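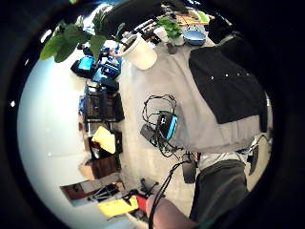 Have you ever been told to clear the table for dinner and found that you could hardly see the table at all? Tables are funny like that. They are flat, they are handy and they are right at the height of your hands, so whatever you happen to be carrying when you walk past tends to get put down there. Something black that looks like a jacket gets spread out with its snaps or studs facing up, a bunch of thin black cables ends up in a tangle in the middle, and before long the only things that look at home are the leafy green plants, the white pots and the shallow blue bowl.

So how do you tidy a table like this one, when it seems like such a big job? My name is Tyra Engebretsen, and I write the Makeso pages for kids who like to know how things around the house work. I have tidied more tables than I can remember, and I still think the best way is to start with the biggest thing.

Start big

The biggest thing is nearly always something made of cloth. Pick up the jacket, do up a snap or two so it keeps its shape, and hang it on a hook. Look how much table you have back! My favourite part of tidying is this first minute, when one small job makes such a large difference and you feel like carrying on.

Why do cables get in a knot?

Now for the tricky bit. Cables are long, thin and bendy, and every time they get bumped or pushed aside, a loose end can slip through a loop. Once it has gone through one loop it can easily go through another, and that is how a knot gets made without anyone tying it. Scientists have even shaken pieces of string in a box to see what would happen, and the string tied itself up (the longer pieces were much better at it than the very short ones).

To undo a tangle, don't pull! Pulling makes the loops smaller and tighter. Ask a grown-up to unplug everything first, then wiggle the whole bundle gently until it goes loose and puffy. Find one end and follow it back with your fingers, under and over, until that cable comes free. Wind it into a circle as wide as your hand and fasten it with a twist tie or an old hair elastic.

Give everything a home

A thing with no home always comes back to the table. Crates and boxes make very good homes, and so does a plain cardboard box if you draw a picture on the front to show what goes inside. Colours help too. You might choose a blue box for cables and a yellow one for pencils, and then even your little brother can put things away.

What about the plants?

Plants can stay, as long as they get enough light. Leaves use light to make the plant's food, and dust gets in the way, so while you have a damp cloth out for the tabletop, give the big leaves a soft wipe as well. Hold your other hand underneath each leaf so it doesn't bend. Then poke a finger into the soil, and if it feels dry down to your first knuckle, it's time to fetch the watering can.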